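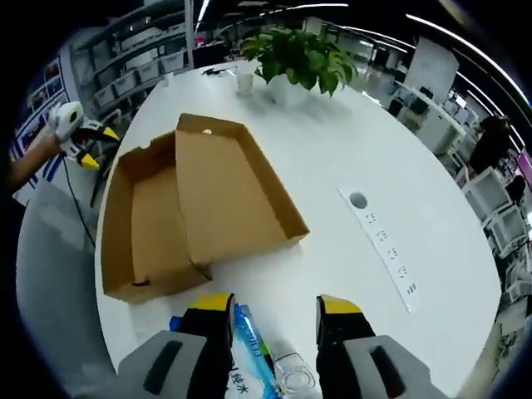
Packing a box: are machines anywhere near this yet?

Clambridge Workshop Forum > Automation > General
December 2019

benchvise31
One bottle of water, one open cardboard box, and a person's arm still in the picture. I pack orders for a small parts shop and every year somebody tells me my job has 2 years left in it. I've been hearing that for 5. Show me the machine that does a whole shift of mixed stuff with no one standing next to it and I'll start worrying.

nelly_sanchez
You're picking on the wrong part. Bottles are fine. A bottle is stiff, it has a known shape, and if it rolls you grab it again. We trialed an Iltix arm at Quispe in May and it did bottles all day long. What killed it was anything in a shiny bag.

benchvise31
And how long did the trial last?

nelly_sanchez
3 weeks. Then the arm went back and we hired a guy.

Urar_Dave
So you're both saying no. I disagree. People said the same about robot vacuums and now my mother has one. You don't need it to do everything, you need it to do the dull half.

benchvise31
Your mother picks up the socks first, I bet. That's the half I get paid for.

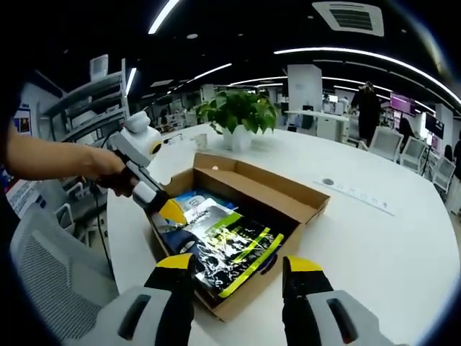

Re: the shiny bag problem

chathurika_c
Nelly is right about shiny stuff. Glossy black print with white splatter and green stripes, sitting down in a cardboard box with a flap sticking out to one side. Look at how wide those fingers are open, and there's a hand holding the other gripper. I'd want to know whether a program can get that package out without catching the cardboard, and a still won't tell you.

Urar_Dave
But the grippers are the same kind a robot could carry. If a person can do it with two yellow-tipped fingers, the hardware is good enough. The rest is software.

chathurika_c
"The rest is software" has been the line for as long as I've been fixing conveyors. The person has eyes, and a wrist, and knows when a thing is slipping. I agree the fingers aren't the weak point, but that leaves all the hard parts.

nelly_sanchez
Dave, would you let one put away your dishes tonight?

Urar_Dave
Plastic ones, sure.

benchvise31
OK, so we've got it down to plastic cups. I'll keep my tape gun — and if anyone has run one of these on mixed orders for longer than Nelly did, post the pick rate and how often somebody had to step in.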